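**December update, Indstead room trials**

Good month for the house rules! We've got the draft down to 39 checks, and the bedside section (the one you asked about) is finally written. Anything fixed to the wall is off limits, and the phone stays where the guest left it. 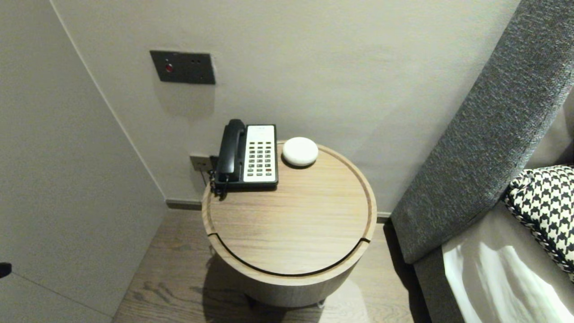
Leder wanted a slower approach speed near the bed and I've come round to that – it's in as rule 7. Tsikata are still reading the cable wording, so please treat that page as unsettled.

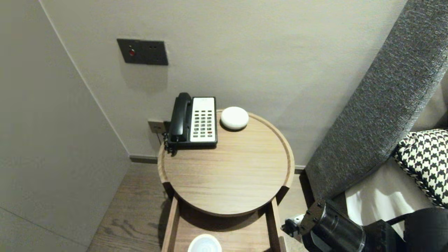
## Next month

- Finish the stop button wording
- Send the draft to Flastus
- Spend the last 3000 on training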